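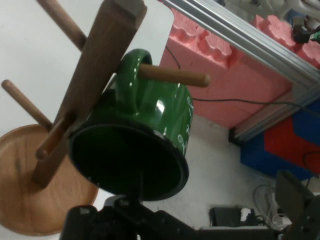 Workshop manuals > Arms and grippers > Mug tree task
4 min read

Section 2. Teaching the mug hang

Do the homing section first. If the arm has been knocked or the table shifted, do it again, the points below won't be any good.

Before you start

- Clips on the front edge of the table stay put. Don't unclip to make room.
- Cables along the arm need slack at the wrist. Turn the wrist by hand through the full tilt and watch the loop.
- Speed at 50 for all teaching. Nothing faster untill step 7 has gone through clean.

CAUTION: one hand on the stop button whenever the fingers are near a peg. Pegs snap. Volletti sell spare stands but it's a slow post.

Steps

1. Set the stand down and mark round the base with pencil. Everything is taught from that circle.

2. Load the file mug_hang from the Pulevside folder. Not the one called mug_hang_old.

3. Jog to the rim. Fingers either side of the wall of the mug, one in, one out. Close slowly. Force 700 in our units, 1000 is the ceiling and will mark the glaze.

4. Lift only as far as you need to clear the base. Tilt so the handle faces the pegs. Save as LIFT. 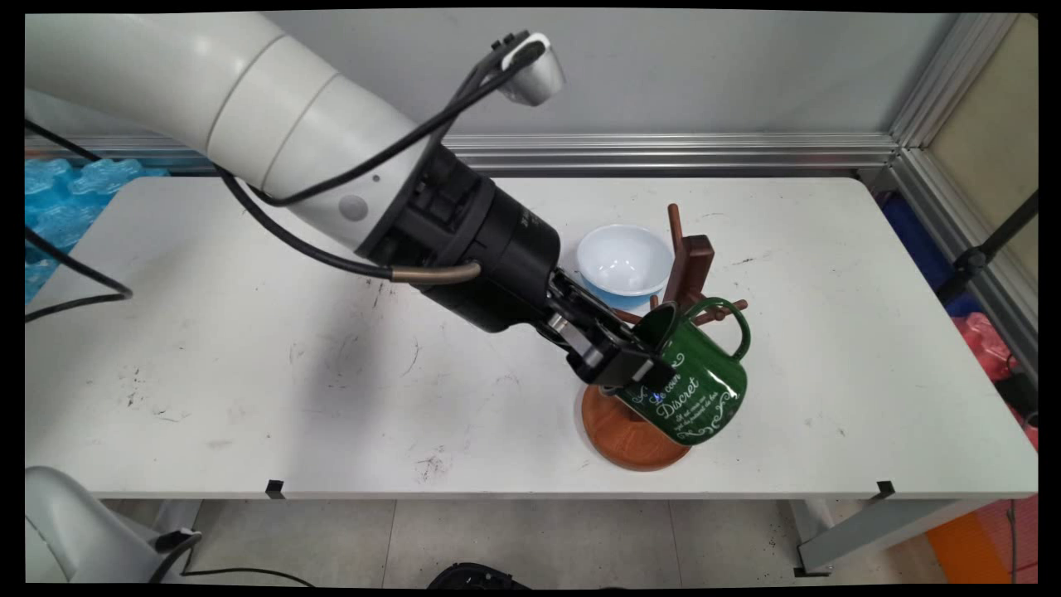
Fig. 2: Closed on the rim, mug just clear of the base, handle on the peg side.

5. Bring the handle over the peg. Small moves. If the post starts to lean you're pushing on it, back up and come in higher. Save as HOOK.

Note: wrist camera is handy here, you get the peg and the loop of the handle in one view. Side camera for height.

6. Lower until the handle takes the weight. Open the fingers fully, then come away low, on the left of the stand. Straight up catches the rim. Save as CLEAR.

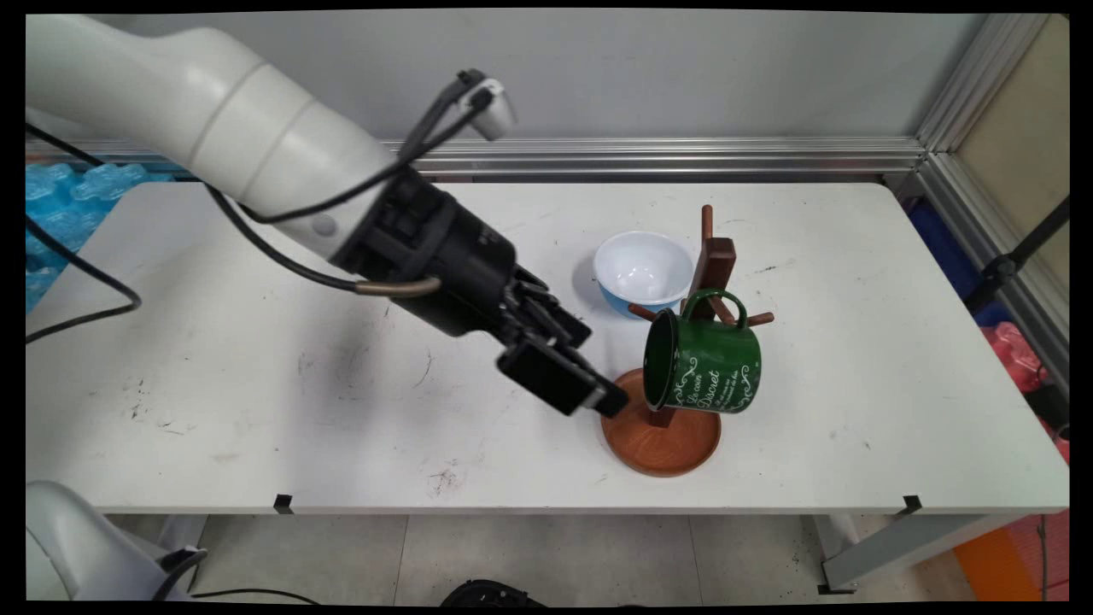
7. Run the lot from LIFT to CLEAR, still at 50. Then again with the bowl moved somewhere else, in case you've been lining up on the bowl.

8. Save, copy to the Kikuchi drive, write your intials in the book.

If it goes wrong

Mug slips in the grip: wipe the pads, then look at force.
Handle misses the peg: stand has moved. Check the pencil circle.
Arm stops mid-tilt: wrist limit. Start the tilt earlier, in step 4.

Last changed 25/12/2024

Comments

Bjarke Riis: Step 6, which left? Facing the table from the front?

Shinji Kawaguchi: Yes, from the front. Will add.

grirkutus: pencil rubs off, I use tape. also my mug has a fatter handle and HOOK needed redoing from scratch, rest was ok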